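Gevaneck G2 Handheld Gripper Pair
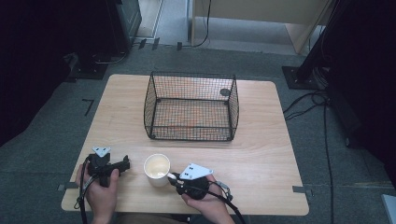 The G2 is a pair of wired handheld grippers for recording two-handed tabletop tasks in a home shop or shared workshop. It ships as a left and a right unit with two cables, spare finger tips and a printed setup sheet. Price per pair: $699. Single replacement unit on request.

Jaws are driven by the trigger, with no motor in the handle. Opening is logged along with hand position, so a recorded grasp can be replayed on a Masson or Dinstead arm fitted with the matching jaw. Other arms need an adapter file, which you write yourself.

Tracking
Each unit carries a white triangular plate with black dots on top. Keep the dots clean and matte. Replace a plate if it is scratched or bent, then rerun calibration.

Table setup
Use a light, plain tabletop and mark the working area with tape so the table can be put back in the same spot. Start with light items: a paper cup and an open wire basket are enough for a first pick-and-place set. Route cables down and away from the near edge, with slack for a full reach.

Specifications
Jaw opening: 98 mm
Cable length: 2 m
Calibration poses: 17
Body color: black
Host software: Juler Recorder, Linux only

Notes
Left and right units are not interchangeable. Plug in both before starting the recorder; a unit connected later is ignored until restart. Pairs ordered in August ship with the older strain relief, same fit.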